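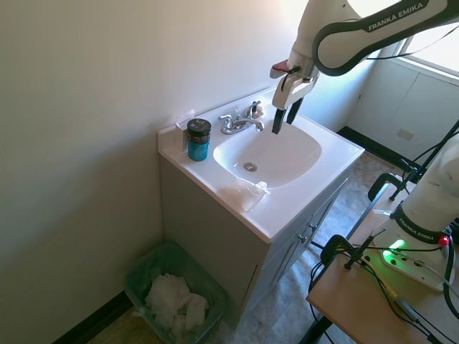 Llevo desde noviembre siguiendo la comisión de investigación sobre Stadico y ya me sé las tosecitas del presidente. Para quien tenga vida: Stadico es la empresa que le vendió al ministerio un programa de gestión de expedientes, Cerum, que según el informe gestiona sobre todo su propia factura.

Ayer compareció Lorenz Fankhauser, exasesor del ministro. Cuatro horas. Dijo "no me consta" con una dicción preciosa. Le enseñaron un correo suyo y no le constaba el correo. Le leyeron la firma y admitió que se parecía mucho a su nombre.

El informe tiene 215 páginas y me lo he leído, que es una forma como otra cualquiera de no planchar. Lo bueno está en las notas al pie. Allí aparece Thaler, una consultora con 2 empleados que cobró unos 4000 euros por una reunión cuya acta, qué pena, se ha perdido en una mudanza.

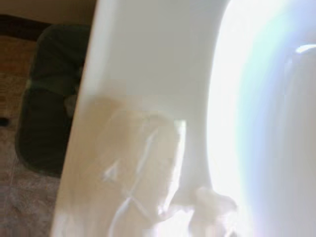
Blanco y mucha luz.

La oposición pide la dimisión del ministro, que ha respondido que está muy tranquilo. En este país, cuando un ministro está muy tranquilo, yo voy mirando quién suena para sustituirlo. Mi cuñado apuesta por la secretaria de Estado. Yo digo que aguanta hasta los presupuestos, y nos hemos jugado una cena.

La próxima sesión es a las nueve de la mañana y le toca al gerente de Thaler. Pondré café.

Archivado en: Política de sofá | 2 comentarios

© El blog de las notas al pie · Escríbeme · Volver arriba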